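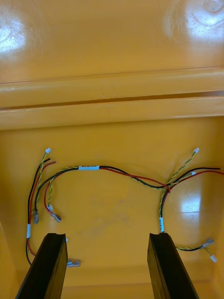

harness, yellow bin, close up

Ticket: Vetow label printer drops off network after lunch
Opened by: Marites Calimlim
Site: Toledo
Priority: 2
Status: waiting on vendor

9:10 am. Printer at the packing desk goes offline, queue backs up. Power cycle brings it back. Happens most days since March. Labels are for harness and board kits, so kitting stops when it stops.

9:40. Swapped patch cable. Same port. No change.

10:15. Checked IP. Was on DHCP, lease looks short. Set a reservation on the Ullo router, rebooted printer. Prints fine for now, test page ok.
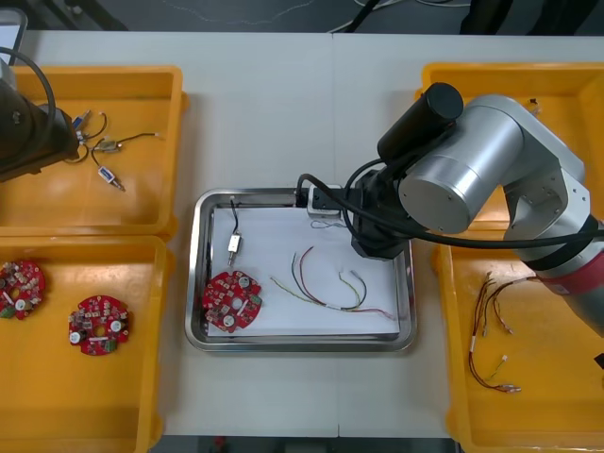

bench with tray and yellow bins

1:20 pm. Offline again. Ping fails, link light still on. So not the cable and prob not the lease either. Queue had 3 jobs stuck, cleared them by hand, restarted spooler on the Cikimell PC.

1:45. Found sleep mode set to deep in the printer menu. Turned it off. Menu put it back to deep after reboot!! Tried again, same thing. Firmware is 2 versions behind.

2:30. Firmware update from USB stick fails at the verify step. Tried a second stick, formatted FAT32. Same error. Log says 3,000 events, nearly all of them "link renegotiate". Exported and attached. 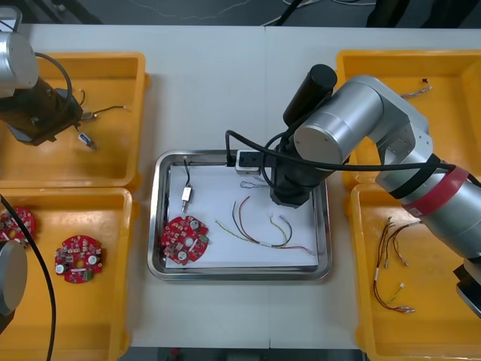 board and connector, center tray

3:05. Forced the switch port to 100 full instead of auto. Up so far. Dont want to call it fixed until it gets thru a lunch break.

Workaround for second shift: if it drops, power off at the back, wait, power on, then resume the queue. Do NOT delete and re-add the printer, it loses the label size and everyting comes out sideways.

Sent log and firmware error to Vetow support. Need from them: full firmware file, and how to make the sleep setting stick.

Leaving open. MC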